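4.2 Where things wait: holding places in the Lidville households

We had not planned to write about containers at all. When we began visiting homes in Lidville, our interest was in how families divide up the work of the kitchen, and our first interview guide had just one question on storage, tucked in near the end where tired people tend to give short answers. The answers weren't short. People wanted to talk about the box by the back door and the basket on the stairs, and about the bin under the table that had been "just for now" since the spring before last. By October we had rewritten the guide, and what follows comes from the 79 interviews we did with the new version.

We use the term holding place for any container or surface where things are put down on the way to somewhere else. A cupboard is not usually a holding place, though it can become one in a hard month. The people we spoke with had their own names for them, and we grew fond of these: the limbo, the maybe box, the airport. One retired couple in the Trerwood neighborhood called theirs "the committee," on the grounds that things went in and no decision ever came out.

Of the 1134 items entered in the household diaries, dishes and other kitchen goods gave people the most trouble. Clothes get outgrown and papers go out of date, and in either case the matter more or less settles itself. A bowl stays a perfectly good bowl. It may be one too many for the shelf, or the last of a set, or it may have come home from a potluck and really belong to a neighbor, and so it goes into the bin until someone has the time (or the heart) to deal with it.
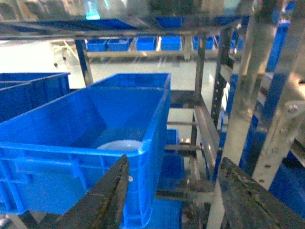 Figure 6. A blue plastic bin with a white, rounded item inside.

Plastic bins of this general sort came up again and again in the interviews, and people were surprisingly warm about them. They liked that a bin could be picked up and moved in one go when company was coming. Several told us that a bin felt less final than a cardboard box, which to their minds already meant the thrift store or the attic. "If it's in a box, it's leaving," one mother of three explained to us over a very good slice of plum cake. "If it's in the bin, we're still talking about it."

The talking is what interests us most. In 45 of the interviews, the person who filled the holding place was not the person expected to empty it, and a good deal of gentle (and sometimes less gentle) bargaining went on between the two. Earlier work on clutter, including our own pilot study with the Memon tenants' group, treated the full bin as a sign that a household had fallen behind. We would now put it more kindly. A bin with a few things in it lets two people put off a small disagreement until they are both rested, and many of our families seemed quite content to leave it there through the winter. We come back to the matter of who does the emptying in Section 5, where the diaries can be read alongside the weekly chore charts.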